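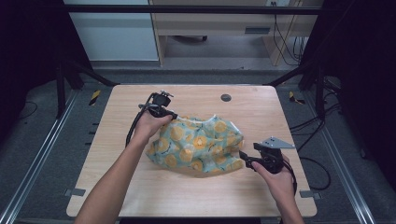
**Tralell 7 is out, and cloth finally gets its due!**

The new release rewrites the grasp-point planner for fabric, and we're thrilled with it. The old one looked for corners, which a crumpled cloth tends to hide, so it spent ages poking at folds. Version 7 scores edges and seams too, then picks a pair of grasps for both hands at once (the part we've wanted since last July).

On the Riretov test set of 812 crumpled starts, planning time dropped to about 200 milliseconds per pair. Demos from hand-held grippers now load straight into the replay viewer, with left and right jaw widths plotted on one timeline – so much nicer for spotting a late close!

Six old config keys are gone, so read the migration notes before you upgrade.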